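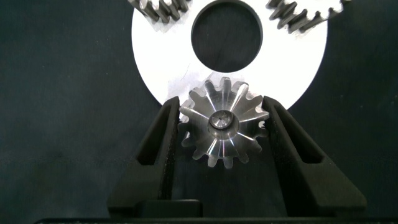 Workshop Help > Small Parts > Gears

Replacing a little spur gear, how do I match it?
Kvido Ďurica
I'm fixing up an old music box turntable and I love this thing! One small metal gear has chewed-up teeth. Can I just count teeth and order a new one?

Rozália Rusnák
Fun project! Tooth count alone won't do it. Measure across the tips, then divide by the tooth count plus 2. That gives you the module on a standard metric gear (all in mm). Check the bore and the hub length too, and look hard at the gear it runs against – if that one's worn, swap both!

Igor Hudec
Got mine from Gorneck, came in February. Fits great!!

Hiếu La
What Rozália said. Also go easy on the grease, a tiny dab is plenty.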